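Zuveo kündigt neue Single an – Album folgt wohl erst im Februar

Zwölf Sekunden Teaser, mehr gab es nicht. Bass, eine halbe Zeile Gesang, Ende. 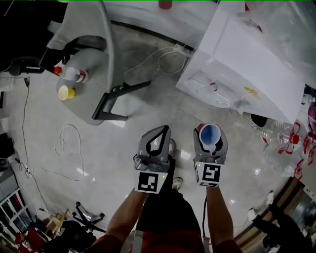 Zu glatt sei das alles, findet Moushumi Chowdhury, das letzte Album habe noch nach Keller geklungen und das neue klinge jetzt schon nach Autowerbung. Gut, zwölf Sekunden. Aber so ganz falsch liegt sie damit nicht.

Die Single heißt »Ralport«, der Mix ist fertig, das Mastering auch. Erscheinen soll sie beim Label Grorkel, erst digital, dann als 7-Inch in einer Auflage von 1.000 Stück. Wer die letzte Pressung verpasst hat, weiß wie schnell das geht. Gebraucht werden für die inzwischen bis zu 57 Euro verlangt. Für drei Songs!

Produziert hat wieder Patricio Salcedo. Der hatte der Band schon auf der ersten EP die Gitarren weggenommen und dafür Drumcomputer hingestellt, damals ein kleiner Skandal unter den Fans der ersten Stunde. Diesmal dürfen die Gitarren zurück, sagt er, »aber nur im Refrain und nur leise«. Aufgenommen wurde im Studio Vasiliu, größtenteils nachts, Gesang meist erst gegen vier Uhr früh. Man hört das angeblich. Im Teaser hört man es nicht.

Zum Album selbst: wenig. Kein Titel, kein Cover, keine Tracklist. Februar sei realistisch, heißt es von Grorkel, vorher werde es eng mit dem Presswerk. Eine zweite Single ist geplant, vermutlich die Ballade, die auf den letzten Konzerten schon als Zugabe lief und von der mindestens drei verwackelte Mitschnitte kursiren.

Tour? Wird verhandelt. Kleine Clubs zuerst, Festivals im Sommer vielleicht. Vorverkauf startet, sobald das die Termine stehen.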